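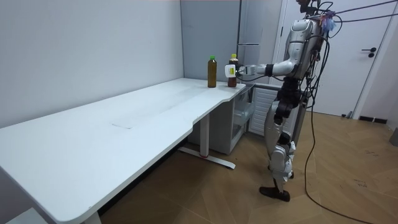

A dark hand around a bottle with an orange cap.

The Last Week of Route 33

I learned the route in May, from the front seat on the right side, with a clipboard on my knees. The company had given me the clipboard. It had a map of every stop between Henine and Rornness, and a column where I was supposed to check off each one as we passed it. By the second day I had stopped using it.

Vitalii Bondarchuk had driven the 33 for 34 years. He was going to drive it for one more week and then I was going to drive it. He had not been asked if he wanted to train anyone. Kravchuk Lines sent him a text message the night before, and he showed it to me when I got on, holding the phone out over the fare box.

"That's you?" he said.

I said it was.

"Sit where you can see the mirror."

We pulled out of the Henine depot at 5:40 in the morning with no passengers. It was still dark down by the river. He drove with both hands low on the wheel and he didn't talk until we were past the feed store. Then he told me the brakes were good but the rear door stuck when it rained, and that I should open it twice.

"Open it, close it, open it again," he said. "They'll stand there and look at you. Just do it."

The first person on was a woman in hospital shoes who sat behind him and went to sleep. After her came two men for the cannery at Lindodmont, then a boy with a trombone case. Vitalii didn't greet any of them. He nodded at the trombone. At the Lindodmont bridge he stopped where there was no stop on my map, opened the front door, and waited. I looked out and saw a mailbox and a gravel drive going up into some trees.

He waited a full minute and closed the door.

"Who's that for?" I said.

"Mrs. Oleson."

"She didn't come."

"No," he said, and checked his mirror, and pulled out.

We stopped there on the way back, too, and then on every trip after that. I never saw anyone at the mailbox. On Tuesday afternoon I asked him when she had last ridden the bus, and he thought about it through two green lights.

"Before Christmas," he said.

"Is she all right?"

"She's in Rornness with her daughter. She has a room on the ground floor."

I waited for him to say more. A truck was backing out of the lumber yard and he gave it plenty of space. When the road was clear he said she used to go into town Mondays and Thursdays, and sometimes on other days, and she didn't like to call ahead. She didn't walk fast. If the bus was gone when she got to the bottom of the drive, there wasn't another one for two hours.

"But she moved," I said.

"The house isn't sold."

I wrote that down on the clipboard, I don't know why. It was the only thing I wrote that day.

The run was supposed to take 40 minutes each way. He made it in that with the extra stop, every time, and when I drove it on Wednesday with him in the front seat I was late by the cannery. I took the hill at Quarry Road in the wrong gear. I let a man argue with me about a transfer. The rear door stuck and I opened it once, and a girl had to push it with her shoulder. Vitalii looked out the window the whole time. He had a lunch bag in his lap and he ate a hard-boiled egg very slowly, putting the pieces of shell back in the bag.

At the bridge I drove past the mailbox.

I had meant to stop. I was thinking about the time, and I had a car behind me, and then the mailbox was going by the window. In the mirror I saw him put down the egg.

He didn't say anything to me about it. At Rornness the passengers got off and he walked around the bus once, the way he always did, looking at the tires. We had nine minutes. I went in to use the restroom at the station and when I came out he was standing by the schedule on the wall. The new one had been put up next to the old one. It had the 33 leaving Henine at six and skipping the lumber yard entirely.

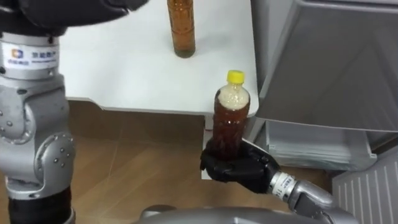 Vitalii said they had cut four minutes out of it and he'd like to know where they thought the four minutes were.

"Maybe they're figuring on less traffic," I said.

"There's no traffic now."

He took his glasses off and read the old schedule, all of it, down to the holiday service. Then he got on the bus and sat in the front seat on the right and told me to go ahead and start it up, let it warm.

On the way back I stopped at the mailbox. I opened the door. It had rained a little and you could smell the trees. The trombone boy looked up from his phone and then looked down again. I counted to 60 in my head, and I was probably fast, but Vitalii didn't correct me. I closed the door.

Friday was his last day. The dispatcher brought a sheet cake to the depot with his name spelled with one i at the end. He ate a corner piece standing up. They had taken up a collection and it came to $1,099, and there was some discussion of why it wasn't eleven hundred, and a mechanic found a dollar in his coveralls and put it in the envelope. Vitalii thanked them. He shook hands with everyone, including me, and asked if somebody could give him a ride home. He had never owned a car.

I said I would. He lived over a shoe repair shop on the far side of Henine. It took us ten minutes to get there and he told me which lane to be in the whole way. When I parked he stayed in his seat for a while with the envelope and the rest of the cake on his knees.

"The daughter's going to sell it this summer," he said. "There was a man out there measuring."

"Okay."

"So it wouldn't be for long."

I told him I could do it until there was a sign up, at least. He said a sign didn't mean anything, people put up signs and then the house sat there for years. I said all right, until somebody moved in.

He got out and leaned down to the window. He told me to take Quarry Road in second, and that the woman in the hospital shoes had to be woken up at the clinic, but not by name, she didn't like it. Just say clinic. Then he went in through the side door of the shoe shop, and I saw the light go on upstairs.

Monday it rained. I left the depot on the new schedule with the wipers going and nobody on board. I picked up the woman in the hospital shoes, the two cannery men, and the boy. At the bridge I pulled over and opened the front door, and one of the cannery men asked me what we were waiting for.

"Mrs. Oleson," I said.

He nodded and went back to his coffee.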